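Trasudside Batch Renamer for Windows

Trasudside is a small program for people who receive many scanned documents and must give them sensible file names. Most office scanners save the pages as scan0001, scan0002 and so on, and afterwards somebody has to open each file, read it and type the name again. Trasudside reads a part of the page that you choose, for example the invoice number in the upper corner, and uses this text as the name of the file.

You begin by opening one typical page and drawing a box over the text you need. The program keeps this box as a template. Then you select a folder and press Preview. A table shows the old name on the left and the proposed name on the right, and you can correct any line by hand before the files are changed. The originals stay in their folder until you press Rename.

Templates can hold up to 4 boxes. If you draw more than one, the texts are joined with the sign you prefer: a hyphen, an underscore or a space. Characters which Windows does not permit in file names are taken out automatically. 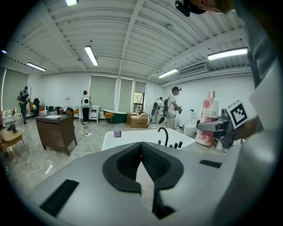 When two documents would receive the same name, the second one gets a number at the end. It is possible to switch this off, and then the program stops and asks you. We advise to leave it on for large folders. Our longest test folder had 3,273 PDF files, and 978 of them were delivery notes with a repeated customer name, so the question would have appeared very often.

Handwriting is not supported. Printed text should be scanned at 300 dpi or better, in black and white or in grey. Pages that are turned to the side can be corrected in the preview – select the lines and press R.

What you need
Windows 10 or 11, 64-bit
4 GB of memory
A scanner that can save PDF, TIFF or JPEG
No internet connection is needed after the activation

Licence
One licence is valid for 2 computers of the same user. Updates within the same main version are free of charge. The trial version has all functions, but it renames only the first ten files in a folder. If you need licences for a whole office, please write to Abhishek Sandhu in our sales department and tell him how many workplaces you have.

Print this page | E-mail this page

Recently viewed
Jatton PDF Splitter
Öberg Folder Compare
Bukum Label Printing for Archives

Contact | Copyright Trasudside, all rights reserved | Back to top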